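The Quote Is Only the Start

Tustard, a packaging shop in Pruston, has spent since April trying to decide whether to buy a robot arm. The brochure price looked fine. Then came the grippers, the cabling, the table, and the hours of hand demonstrations the seller says the software needs before the arm can sort small plastic parts into trays.

Those hours are where I'd look first. Yagi, the seller, lists them as "setup" – a single line with no number next to it. Tustard's own estimate came to around 700 hours of paid labor, and it could go higher if the parts change.

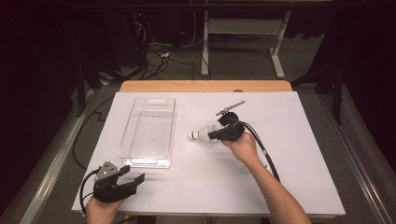 Who pays when the parts change? The buyer does, under every contract I was shown, and the rate for new demonstrations is set after signing.

Enosska, a rival bidder, offers a fixed fee and a 10 percent holdback until the arm meets its target. I like that better, though the target is measured on Enosska's parts, at Enosska's site. Ask for it on your own floor, with your own worst batch.

Both firms talk about payback in 2 years. Neither would put that in writing. Tustard is now budgeting for 5, with a spare pair of grippers included, and the order is still unsigned. A second round of bids is due Wed 13 November.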